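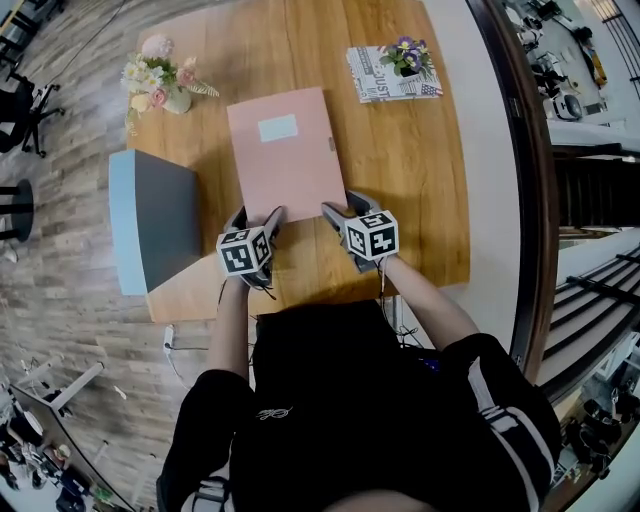

Abb. 2: Sammelmappe flach in der Tischmitte, Schild an der Oberkante, Verschluss rechts

4 Tischablage einrichten und Sammelmappe einordnen

Dieser Abschnitt gilt für Arbeitstische der Reihe Zedden mit Massivholzplatte und geschwungener Vorderkante. Die Montage des Untergestells ist in Abschnitt 3 beschrieben und muss abgeschlossen sein.

4.1 Voraussetzungen

Zulässige Flächenlast der Tischplatte: 80 kg, gleichmäßig verteilt.
Benötigt werden: Sammelmappe Dodik mit Beschriftungsfeld, Ablagebox Macedo, ein weiches Tuch, Filzgleiter (liegen dem Tisch bei).

VORSICHT
Kabel, die über die Vorderkante hängen, können beim Verrücken von Gegenständen mitgezogen werden. Kabel vor Beginn der Arbeiten zur Seite legen und nicht unter der Mappe oder der Box durchführen.

4.2 Grundaufstellung

1. Tischplatte mit dem trockenen Tuch abwischen. Reinigungsmittel erst nach Ablauf der Aushärtezeit verwenden (siehe Pflegehinweise, Abschnitt 7).
2. Vase in die linke hintere Ecke stellen. Filzgleiter unter den Vasenboden kleben. Überhängende Zweige nach hinten oder entlang der Hinterkante ausrichten.
3. Ablagebox am linken Rand aufstellen. Die Box muss vollständig auf der Platte stehen.
4. Zeitschriften und Bücher rechts hinten flach ablegen.
5. Topfpflanzen nur mit dichtem Übertopf oder Untersetzer aufstellen. Dient eine Zeitschrift als Unterlage, ist sie regelmäßig auf Feuchtigkeit zu prüfen.
6. Tischmitte frei halten. Sie ist die Arbeitsfläche für die Mappe.

HINWEIS
Die Positionen für Vase und Box können gespiegelt werden. In diesem Fall bleibt die Leserichtung der Mappe unverändert.

4.3 Mappe auflegen und ausrichten

1. Mappe geschlossen und flach auf die Tischmitte legen. Das Beschriftungsfeld zeigt zur Hinterkante des Tisches, der Verschluss nach rechts.
2. Mappe an der vorderen Kante mit beiden Händen fassen. Die Griffpunkte sollen links und rechts der Mitte liegen.
3. Mappe parallel zur Hinterkante ausrichten. Nicht am Verschluss ziehen – die Befestigung kann ausreißen.
4. Verschluss öffnen, Blätter einlegen, Kanten bündig stoßen. Das Fassungsvermögen der Mappe beträgt 80 Blatt.
5. Verschluss schließen. Lässt er sich nur mit Druck schließen, Blätter entnehmen und auf eine zweite Mappe verteilen.
6. Beschriftungsfeld mit weichem Stift ausfüllen. Registernummer höchstens vierstellig, z. B. 2906.

4.4 Mappe in der Box ablegen

1. Box mit der offenen Seite zum Benutzer drehen.
2. Mappe senkrecht einstellen, Beschriftungsfeld nach oben.
3. Pro Box höchstens 16 leere oder zwei voll belegte Mappen einstellen.

HINWEIS
Matte Mappenoberflächen nehmen Fingerabdrücke und Abrieb an. Mappen nicht über die Holzfläche schieben, sondern anheben und absetzen.

4.5 Störungen

Mappe liegt nicht plan: Inhalt auf Büroklammern prüfen, Mappe neu stoßen.
Schild löst sich: Ersatzschilder Dravevine verwenden, Klebefläche zuvor trocken abreiben.
Ränder auf der Holzfläche: siehe Abschnitt 7.2.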